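Omau Users' Group: minutes of the security meeting

The meeting opened at 18:30. The minutes of the last meeting were agreed with one change: the item on spare laptops should have said they were wiped before they were handed back.

1. Phishing messages in April
The desk had reports of more than 2000 messages posing as delivery notices from Zirko. Most were stopped by the mail filter. Those that got through carried a spreadsheet which asked the reader to turn on macros. Four people opened it. Their machines were taken off the network the same day and rebuilt, and their passwords were changed. The logs show no sign that anything spread to the file server.

2. Macro settings
Agreed that macros in files from outside will be blocked on all office machines. The accounts team asked to be left out until their month-end sheets have been moved. This was allowed for 30 days.
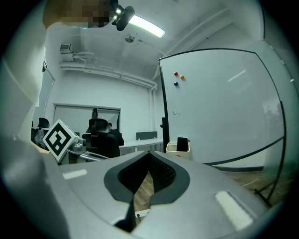

Minutes taken by the group secretary, Omau

3. Two-step login
Cliltell, who run the remote login service, will stop sending codes by text message. Everyone will need the app or a key fob. Members without a work phone can ask the desk for a fob. It was asked whether one fob could be shared between job-share staff. The answer was no.

4. Backups
The Sunday backup failed once because the disk was full. Old copies have been cleared and an alert now goes to the desk when space is low. A test restore of the shared drive is still to be done. Carried over.

5. Outside review
Michalík sent a quote for checking the firewall rules and the guest wireless. The meeting thought the wireless part could wait. The desk will ask for a new price for the firewall alone.

6. Any other business
The door code for the server cupboard has not been changed for 18 months. To be changed this week, and the new code is not to be sent by email.

Actions: desk to send out the macro notice, order fobs, run the test restore and write to Michalík. Accounts to report on their sheets at the next meeting.

The meeting closed at 19:40.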